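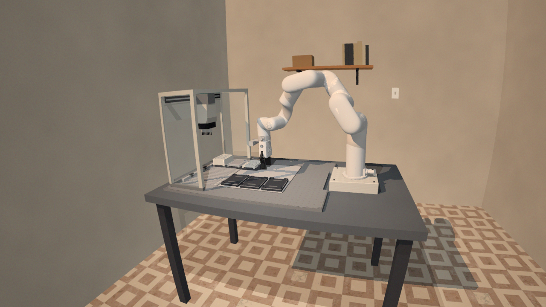 Search the site
Type and press enter

May again, so it's time for the big walk-round, and this year I've typed my comments up properly instead of leaving them on the back of an envelope (sorry, Shiyu). This is the checklist I use for the Biststead, our converted barn that sleeps eight, before the summer guests start turning up. I do it with a torch, a stepladder, a pencil and a mug of tea, and it takes me most of a morning if the dog stays out of it.

Key: OK means fine, WATCH means look again at changeover, FIX means it doesn't get let until it's sorted.

OUTSIDE

1. Front path and step – WATCH
Third slab from the gate has started rocking again. I bedded it down last autumn and I was very pleased with myself, so that's annoying. It's only a few millimetres but people arrive in the dark with a suitcase in each hand. More sand, then a grown-up job of it after the season.

2. Porch light and sensor – OK
Comes on at the gate and stays on long enough to find the key safe. I moved the sensor up a bit and the cat from next door no longer sets it off all night!

3. Handrail to lower garden – FIX
Bottom post wobbles if you lean on it, and people will lean on it, it's got the nice view. The bolt has rusted right through. New coach bolts ordered, and meanwhile there's a rope across the top with a sign.

4. Gutters – OK
Cleared them myself. One tennis ball, one sock, a great deal of moss.

5. Log store – OK
Stack was too high at the back so I've taken it down to chest height. Please don't let the log man build it up again, he means well.

6. Bins and side gate – OK
Latch oiled.

KITCHEN

7. Fire blanket – OK
On its hook by the door and well away from the cooker. Tabs hanging down where you can grab them. Last year a guest had very neatly tucked them up inside, so do look.

8. Hob and oven – WATCH
All four rings light first time. The oven door seal has gone a bit hard along the bottom edge and it's a Stallier, so the seal will have to come from the man in town who hoards bits for old ones. It still shuts properly. I baked a tray of scones to be sure, purely in the line of duty.

9. Fridge – OK
Sat at 4 degrees overnight. Wiped the drain hole out with a cotton bud, which is a horrible job and I recommend a podcast.

10. Heat alarm – OK
Tested with the button. Loud.

11. Plugs, leads and the toaster – FIX
Toaster flex has a nick in it near the plug. Out it goes. I've looked at mending it and I've talked myself out of it, a new one costs less than the fuss. Kettle lead fine, slow cooker fine, that old hand whisk is fine but smells of warm dust so I've put it away in our own cupboard.

12. Knives and peeler – OK
In the block, not loose in the drawer. Every single changeover they go back in the drawer and every single changeover I move them!

SITTING ROOM

13. Woodburner – OK
Swept, certificate in the folder. Door rope is new. The glass is as clean as I'm going to get it.

14. Carbon monoxide alarm – OK
It's the Pladska one on the shelf. Tested, and the replace-by date on the back is still a good way off. I've written that date in the folder in large letters so we don't have to take it down each time to squint.

15. Bookcase – FIX
The wall strap had come off its screw. No idea when. I gave it a gentle pull and it moved more than I liked, and there's a shelf of jigsaws at child height just asking to be climbed for. I'll put a longer screw into the stud this afternoon and then pull it again, less gently.

16. Rug – WATCH
Corner curls by the sofa. New gripper tape down, but the last lot gave up after a month.

STAIRS AND BEDROOMS

17. Stair carpet and rods – OK
Went up and down in socks. All tight.

18. Stair gate – OK
Clicks shut at the first push. The spare key for the fitting is in the dresser, left-hand drawer, in the tin with the buttons.

19. Smoke alarms, landing and hall – OK
Both of the 2 upstairs and downstairs alarms set each other off as they should. Shiyu Dong stood in the garden with the doors shut and could hear them clearly, so that's the garden test done too.

20. Window restrictors – WATCH
Back bedroom one is stiff. A squirt of silicone helped. I want them all easy enough to use that people don't force them.

21. Bunk bed – OK
Every bolt nipped up with the allen key. Top guard rail solid. Slats counted and none cracked. I also climbed up and lay there for a minute, and the ceiling wants a dust.

22. Blind cords – OK
All on their cleats, all up high.

BATHROOM

23. Hot tap – FIX
Too hot at the basin. The mixing valve needs adjusting and I'm leaving that to Chacko, who fitted it and knows which way it turns. Booked in before the first guests.

24. Bath mat and grab rail – OK
New mat. Rail took my full weight with no complaints from either of us.

25. Extractor – OK
Held a sheet of loo roll up against the grille. Vacuumed the fluff out while I was there.

METERS

Electric 3,542, water 2,167. Readings go on the inside of the cupboard door as usual, in pencil please.

So that's four FIX and the rest either fine or on the watch list. Rail bolts are first, then the bookcase. If you're doing the changeover and you spot something I haven't, write it straight on the sheet on the fridge, even if it seems silly. The toaster lead was a scribble on that sheet.

Recent posts
What we keep in the first aid box
Getting the woodburner through a wet spring
Moss, and losing to it
Changeover day, hour by hour
A welcome folder people will read

Contact | © The Biststead | Back to top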